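Kit gallery: what we're buying, and what we're putting off until January

Last updated 16th May

Cookies: we use a couple to keep the gallery running. OK / Tell me more

Hello again! A few of you wrote in after the last gallery asking how a small outfit like ours decides what to spend on, so I've put the buying notes in with the picture this time. I do the ordering for our bench (Cúc Đàm does the training sessions, and has much stronger opinions than me about grippers), and I've been going through the list for the next round all month.

The big quote first. Skallano came back to us with a price for a second bench robot arm, and it was a perfectly fair one, but it would have eaten the whole of this year's money and left us with an arm and nothing to teach it. So that's gone on the January list. What we're doing for now is spending on the hand-held side, which is where we seem to get the most done for the least cash anyway.

Leltska have quoted us 583 pounds for a box of spares: fingers, plates, cables, straps. I nearly fell off my chair the first time I opened it, then I added up what we'd spent on single replacement cables since the winter (I won't say, it's embarrassing) and the box started to look rather sensible. Delivery is 6 weeks if we order before the end of the month, longer if we dither. Reader, we have dithered before.

Ebrahimi do a cheaper version of the plates. Cúc tried a set and didn't get on with them, so I've crossed them off, though I'd look again if they bring out a stiffer one. I've kept their catalogue because their table clamps are lovely.

Then there's the household stuff, which is my favourite line in the whole budget! I've put down 30 pounds a month for it: mug stands, utensils, pegs, bowls, rolls of paper for the table top. It sounds like pocket money next to everything else but you'd be amazed how quickly it goes, and I'd sooner run out of anything else. If you're planning a bench of your own, please give this its own line and don't hide it under "sundries" like I did in my first year.

On to the gallery. 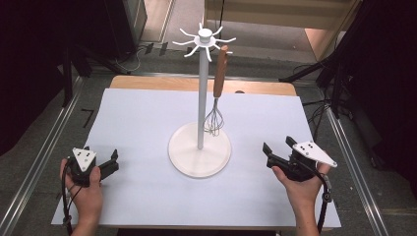
Issue 8

The whisk and the mug tree, with a gripper in each hand. I do like a wooden handle on a utensil, it's so easy to pick out against all that white. Next time I'm ordering I want a second stand with fatter arms, plus a ladle and a slotted spoon to hang on it.

Still to price up before the next gallery: longer cables, a decent storage trolley, and the yearly service from Wilevia, who have promised me a figure and then gone on holiday. If you've bought from any of these and have a tip (or a grumble), do drop me a line, I read everything even if I'm slow to answer.

Contact | Newsletter sign-up | © The Bench Gallery, all rights reserved | Back to top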